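The open house at Tamoletti began at four in the afternoon, in February, with a parking lot full of slush and a tray of cookies shaped like gears. I had been sent by my employer, Borico, to look at an arm and come home with an opinion. Borico makes board games. We did not need an arm, but our director had read an article.

They sat us in front of a wall screen and ran the simulator. 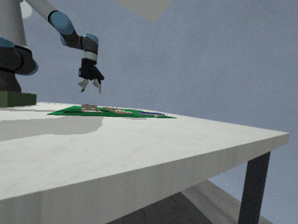
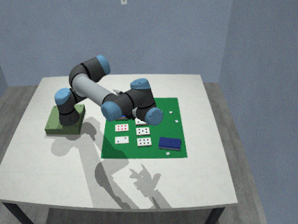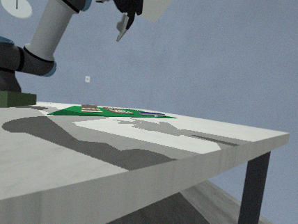
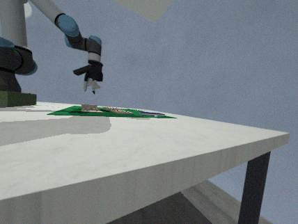
My trouble began when the guide, a cheerful man in a company fleece, asked whether any of us had questions, and I put up my hand. I have spent 149 evenings of my life at a card table in the back of the Cliden Hotel, and I hold views on how cards should be handled. They had given the thing a proper green mat, five cards laid out face up, a dark blue deck off to one side and little white chips. It looked like the start of a game, and I wanted to know which one.

"It's a layout," said the guide.

"For what game?"

"It's more of a general layout."

A woman from Sjöberg, who were there about packaging, turned around in her chair to get a look at me. I sat up straighter. I asked who was supposed to be playing. He said the arm wasn't playing, the arm was manipulating. I said I had known several people like that at the Cliden.

This got a laugh from the back row, and it went to my head. I asked whether the arm could shuffle. He said shuffling was on the roadmap. I asked whether it could cut the deck. He said that cutting was, in a sense, a simpler case of shuffling, and I said that in my experience it was a matter of trust, and the woman from Sjöberg put down her cookie.

"Would you like to try it?" said the guide.

They had a controller on a cord, with two sticks and more buttons than I have fingers. He showed me which stick moved the arm sideways and which moved it down. I was given seven minutes. I told the room I would pick up the deuce, on the grounds that it was the lowest card there and wouldn't be missed.

I would like to report that I was bad at it in an interesting way. I went left when I meant right. I went down when I meant nothing at all. I brought the gripper over the mat with enormous care, the way you'd lower a piano into an apartment, and closed it on air. I tried again and closed it on air a little farther to the left. There was no sound, the table being made of arithmetic, but I supplied some.

"People usually come in too high," said the guide.

"It's a card," I said. "It has no height."

"Right. That's the hard part."

On my last try the card moved. It slid two inches toward the edge of the mat and stopped there, a bit crooked, and the whole back row clapped. I have won real money at the Cliden to less applause. The guide pressed a button and everything jumped back to where it had been, the deuce included, and he held out his hand for the controller.

The woman from Sjöberg went next. She ignored the cards completely, went for the deck, and had it off the table in two minutes. She handed back the controller and went to find her coat.

I wrote my opinion in the car with the heater running. I said that the arm was well made and the staff were patient, and that Borico should not buy one until it could tell us what it was playing. Our director wrote back before I was out of the parking lot. He wanted to know if they had given me a brochure.

They had. I'd left it under the cookies.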